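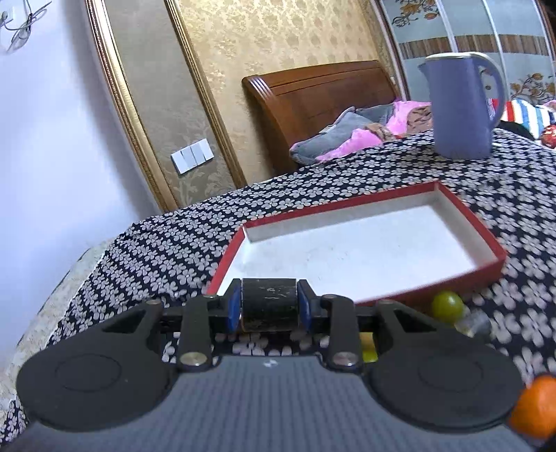

Hesen 이용자의 문의에 따르면, 가사용 로봇이 침실 정리를 맡을 수 있다는 홍보 문구를 여러 차례 접하였으나 실제로 어느 수준까지 가능한지 판단할 자료가 부족하다고 한다. 아래는 해당 문의의 전문과 등록된 답변이다.

분류: 생활 자동화 > 가사 로봇 > 도입 검토
읽는 시간 5분

질문
본 기관은 Fluldale 지역에서 소규모 숙박 시설과 공동 주거 시설을 함께 운영하고 있습니다. 객실 정돈 업무 가운데 침대 위에 남은 소형 물품을 분류하여 상자에 담는 작업을 기계에 맡길 수 있는지 검토 중입니다. 침구 교체나 욕실 청소까지 기대하는 것은 아니며, 물건을 집어 정해진 자리에 옮기는 단순 작업에 한정하여 문의드립니다. 현재 시점에서 구매 또는 임차가 가능한 수준인지, 가능하다면 어떤 조건을 갖추어야 하는지 의견을 구합니다. 아울러 세탁물 접기 기능을 함께 제공한다는 제품도 있는데, 이를 별도로 평가해야 하는지도 알려 주시기 바랍니다.

답변 1 (채택됨)
문의하신 작업은 시연 환경과 실제 객실 사이의 차이가 큰 영역에 해당합니다. 단단하고 형태가 일정한 물건을 평평한 작업대에서 집어 옮기는 동작은 이미 상당 부분 가능합니다. 다만 침대는 작업대가 아닙니다. 표면이 눌리고 기울며, 물건이 굴러가거나 이불 주름 사이로 들어갑니다. 집게가 목표물에 닿기 전에 덮개 천을 먼저 건드리는 경우도 고려하여야 합니다.

저희 시설에서는 6월에 Manzano 시험 과제의 일환으로 자체 점검표를 작성하여 운용하였습니다. 시험은 동일한 객실에서 3000회 반복하였고, 상자에 담기까지 완료된 비율은 95퍼센트였습니다. 수치만 보면 높으나, 나머지 실패가 특정 물품에 집중되었다는 점에 유의하시기 바랍니다. 투명한 병, 얇은 종이, 비닐 포장재가 대표적입니다. 또한 물품의 종류를 사전에 등록해 둔 상태의 결과이므로, 투숙객이 두고 간 임의의 물건에 그대로 적용할 수 없습니다.
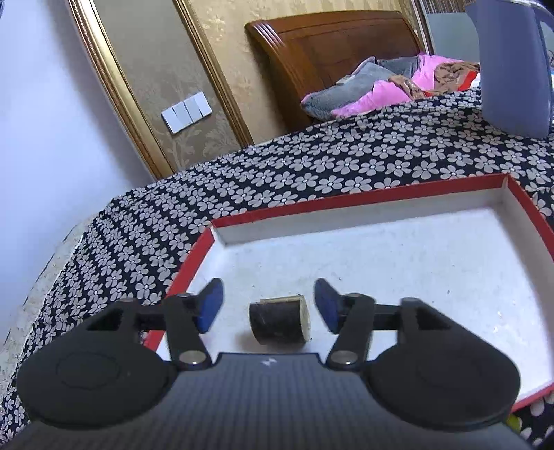 평가 항목을 정할 때에는 집는 동작과 놓는 동작을 반드시 분리하여 기록하시기를 권고합니다. 공급사가 제시하는 성공률은 대개 집는 동작만을 기준으로 산정됩니다. 놓는 동작에서는 용기의 형태가 결과를 크게 좌우합니다. 얕은 상자 안에 짧은 원통형 물건이 옆으로 누워 있는 경우를 예로 들면, 상자가 꽃무늬 침대 덮개 위에서 기울어질 때 물건이 구를 가능성이 있고, 이를 다시 집으려면 양쪽 손끝이 들어갈 여유가 벽면 안쪽에 확보되어야 합니다. 담은 뒤 일정 시간 위치가 유지되는지도 확인 항목에 포함하시기 바랍니다. 무늬가 조밀한 침구를 사용하는 객실은 인식 오류 여부를 따로 시험하여야 합니다.

세탁물 접기는 별개의 작업으로 평가하시는 것이 타당합니다. 천은 집을 때마다 형태가 달라지므로 소형 물품 분류의 성적으로 접기 성능을 추정할 수 없습니다. 접기 기능의 유무를 이번 도입의 판단 기준으로 삼지 않으시기를 권합니다.

종합하면, 직원이 같은 층에 상주하고 실패 시 즉시 개입할 수 있는 조건에서의 임차 시험은 검토할 만합니다. 무인 운용을 전제로 한 구매는 현 단계에서 권하지 않습니다.

답변 2
당 시설은 Ganance의 임차 상품을 검토한 바 있으나 계약하지 않았습니다. 객실당 소요 시간이 직원의 수작업보다 길었고, 장비를 객실 사이로 옮기는 데에도 인력이 필요하였습니다. 문턱이 있는 건물이라면 이 부분을 먼저 확인하십시오. 견적서에 유지 보수 비용이 빠져 있는 경우도 있습니다.

답변 3
안 됩니다. 아직 이릅니다. 다만 복도 바닥 청소용 기기는 문제없이 사용하고 있으니 그쪽을 먼저 알아보시기 바랍니다.

질문자 추가 기재 (6월 14일)
답변에 감사드립니다. 집는 동작과 놓는 동작을 분리한 기록 양식을 마련하여 객실 한 곳에서 우선 시험하기로 하였습니다. 상자의 깊이와 벽면 여유에 관한 기준이 별도로 있다면 추가 의견을 부탁드립니다.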